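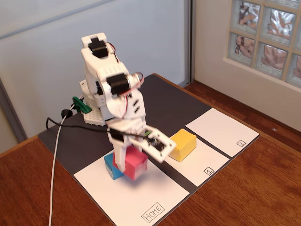 **프레덴(Predden), 2020년 10월 27일**

서리 오기 전 마지막 주. 마늘 심을 사람은 지금 심어야 한다. 더 미루면 뿌리 내릴 틈이 없음.

지난 6월에 거둔 밭부터 가봤다. 스켈루라(Skellura) 텃밭, 언덕 아래쪽. 물빠짐이 나빠서 처음 두 해는 반쯤 썩혔다고 한다. 지금은 두둑을 30센티까지 올렸다. 흙이 확실히 다르다. 손에 쥐면 뭉쳤다가 툭 부서지는 정도.

간격은 15센티. 좁다 싶어도 그 정도면 된다. 쪽은 굵은 것만 골라서 뾰족한 쪽이 위로. 거꾸로 심으면 싹이 휘어 올라오고 알도 못생겨진다. 잔챙이는 버리지 말고 화분에 촘촘히 꽂아두면 봄에 풋마늘로 먹는다.

품종 얘기. 투도세(Tudose)는 껍질이 잘 벗겨지고 맛이 순한 편, 지바드(Zivard)는 맵고 오래 간다. 김장용이면 지바드 쪽. 올해 이 밭에 들어갈 씨마늘은 최대 300쪽인데 절반 넘게 지바드로 간단다.

덮는건 볏짚. 두툼하게, 그래도 싹이 뚫고 나올 만큼만. 낙엽도 쓰는데 젖으면 떡이 되서 잘게 부숴야 한다. 비닐은 호불호가 갈린다. 풀은 확실히 덜 나고, 봄에 구멍 뚫어 싹 꺼내주는 일이 귀찮다.

물은 심고 나서 한 번 흠뻑. 그 다음은 날씨 봐가며. 웃거름은 이른 봄, 잎이 다시 설 때 준다.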